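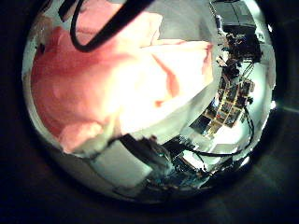 2. Folding and sorting trial, shared laundry room, Clekesent House

Last updated: July

Aim was to see if sorting by colour before folding saves any time over just folding whatever comes out of the pile first. Group of 2, one folding, one with the stopwatch. Swapped halfway.

Items: mostly towels, tops, pillowcases, some odd bits. Pinks and reds were the biggest colour group so we did those first. Anything soft and rumpled got shaken out once, then laid flat, then folded in half and half again. No ironing.

Method A: fold straight from the pile.
Method B: sort into pale, pink/red, dark, then fold.

20 items per run. Times in seconds, full table in the appendix (sheet 2904).

What we found

Method B slower overall, sorting took longer than we thought. Folding itself was a bit quicker once the colours were together but not enough to make up for it. Best run was A, around 400 seconds. Big soft pieces were the worst in both, the creases go diagonal and you end up starting agian.

Problems

- Strong light washes out pale pinks, so peach and white got mixed up in the sorting. Two runs had to be redone.
- Folder got faster with practice. Should have done a warm up run.
- Talebi method (roll, not fold) only tried once, left out of the results.

To do before hand in at Citbridge

Redo the B runs with the blinds down. Add the graph. Check wether the Stodirby group used the same size pile, otherwise we cant compare. Label the axes this time.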